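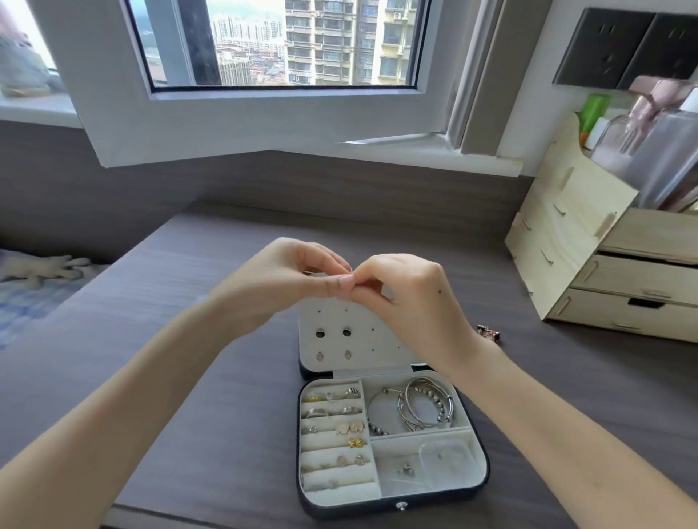 Earrings go in the lid, one pair to a row of holes.

Section 4. Setting Up a Shared Account in Rebane

Rebane is the couples' planner from Sistora. It keeps two calendars, one budget and a list of who said they would call the landlord. It will not tell you whether the relationship is a good idea. Customers have asked.

Before you start

Both partners need their own Rebane login. Do not set one up on your partner's behalf and present it as a surprise. Our support desk has heard how this goes.

4.1 Sending the invitation

1. Open Settings and tap Partner.
2. Enter your partner's email address. Check the spelling. An invitation sent to an ex with a similar address can be withdrawn within 34 minutes, and after that you are on your own.
3. Choose a label: Dating, Engaged, Married or Undecided.
4. Tap Send.

Note: Both partners choose a label separately, and each label stays hidden until the invitation is accepted. If the two don't match, Rebane displays Undecided for both of you until one of you changes it.

4.2 Setting up the budget

1. Tap Money, then New Shared Budget.
2. Each partner enters monthly income. Rebane accepts zero. Your partner may have follow-up questions.
3. Pick a split: Even, By Income or Custom.
4. Add the regular bills first. Leave the wedding fund switched off until rent is covered.

Caution: The wedding fund starts with a sample goal of $446. This is a placeholder. Please do not show it to anyone's mother.

4.3 Big Talk reminders

A Big Talk is any subject you have both been walking around, such as children, moving, or whose couch stays. To schedule one:

1. Tap Talks, then Add.
2. Type a subject in plain words. "Stuff" is allowed but doesn't help.
3. Pick a time. Slots after 10 p.m. are turned off at first, and you can turn them on under Advanced.
4. Wait for your partner to accept. Each of you may postpone a talk 2 times. A third attempt moves it to the top of both home screens, where it stays for 21 days.

4.4 Moving over from Borari or Rarnen

Borari lists import with dates and notes. Rarnen exports dates only, so anniversaries arrive without the reason for them. Fill these in before December, when the yearly summary goes to both partners.

Unlinking an account is covered in Section 9.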